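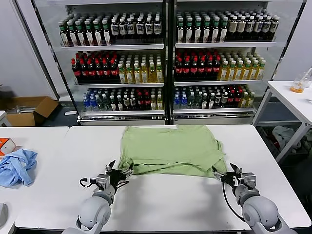
Drirnley, November

Home Notebook Dye recipes Swatches Contact
Filed under: Natural dyeing / Cotton / Weld and iron

Continued the weld series on cotton jersey. The light green on the T-shirt is the tone I want to reach with plants only, so I keep it as my target and compare every swatch with it near the window, before lunch.

Bath 4 was made with the dried weld from Başaran. I weighed 845 g of dry cotton and scoured it with soda ash in the evening. The water came out quite yellow, more than I expected from a fabric sold as ready to dye. I scoured a second time.

Mordant was alum acetate, same as last month. Then the weld bath, held at 53 °C for one hour. In my old notes I wrote a higher temperature, but the yellow became brownish, so I will not go there again. A pinch of chalk was added, our water in Drirnley is soft.

For the green I made an iron dip, very weak. Four swatches:

A, dip of one minute: still yellow, a little dirty.
B, two minutes: olive, nice but too dark.
C, one minute, then washed with Evier soap: the olive went lighter. Closest so far.
D, weld over a pale indigo: real green, but uneven on the folds.

D is the right direction, I think. The indigo vat from Zaterano was tired and I did not stir the fabric enough. To do: feed the vat, wet the jersey longer before it goes in, and try D again with less indigo. Also must buy new pH strips, the old ones show the same color for everything.

Light test of swatch C started on the south window, half covered with card. Check in January.

Comments

mossandmadder: Did you rinse between the weld and the iron? I get stripes if I skip it.

Author: Yes, one time, in cold water. Maybe I should do it twice.

tubdyer: My weld likes more chalk than a pinch. Please post the window test!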